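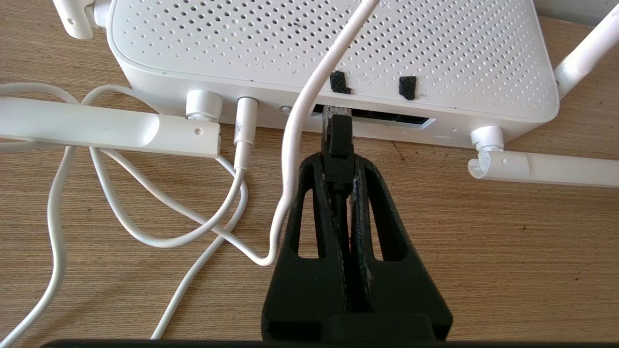 Dust is the main enemy of a home router, and the place it collects first is the vent pattern in the case. Most home units have no fan. Warm air leaves through the holes and cooler air replaces it, so any mat of lint over the openings raises the internal temperature. On a white model with small round perforations across the whole top face, the buildup can be hard to spot under ceiling light. Hold a flashlight low and nearly parallel to the surface, and the lint shows as a gray fringe at the edge of each hole.

Before you start

Tell the household the connection will be down for 30 minutes. Pull the power adapter from the wall outlet first, then the plug at the router. Grip the plug by its housing and pull straight out. Do not pull on the cable. If more than one network cable is connected, label each with masking tape and the port number.

Dry cleaning

1. Let the router cool on a clear, hard surface.
2. Fit a soft brush to the vacuum cleaner and set the suction to low. Hold the brush just above the vents and work along the rows, including the diagonal ones.
3. Loosen what remains with a dry paintbrush, 1 inch wide or less. Natural bristle sheds less static than nylon.
4. Use compressed air only in short bursts, with the can upright and the nozzle 6 inches away. A tilted can may spray liquid propellant.
5. Wipe the case with a barely damp microfiber cloth. Keep it away from the ports and the vents. Window cleaner and acetone both dull white plastic.

Antennas

Support the hinge base with one hand and turn the paddle with the other. Paddles folded flat take up desk space and pick up dust along the upper side. Clean the joint with a dry cotton swab. If a hinge has gone loose, check whether the antenna is a screw-on type before tightening anything; fixed antennas should not be twisted at the base.

Adhesive residue

Pads and tape on a router case should be kept clear of the vents. To remove one, warm it with a hair dryer on low for a few seconds, lift a corner with a fingernail and peel slowly. Residue comes off with isopropyl alcohol on a swab. Test the underside first. The citrus remover from Ulomard also works, but it leaves a film that needs a second wipe.

Putting it back

Leave at least 3 inches of open space on all sides and nothing on top. Avoid carpet, closed cabinets and the top of another warm device. Route the power cable so that its weight does not hang from the plug. Reconnect the network cables, then the power, and allow a few minutes for startup. Do not press a recessed button to speed this up; on many models it is the reset and will erase the settings if held.

Repeat every six months, or every three in a home with pets.

Nelly Ccori
Updated 5 Aug 2019

Print this page | E-mail to a friend
2,764 shares | 6 comments
Home | Kitchen | Laundry | Workshop | Electronics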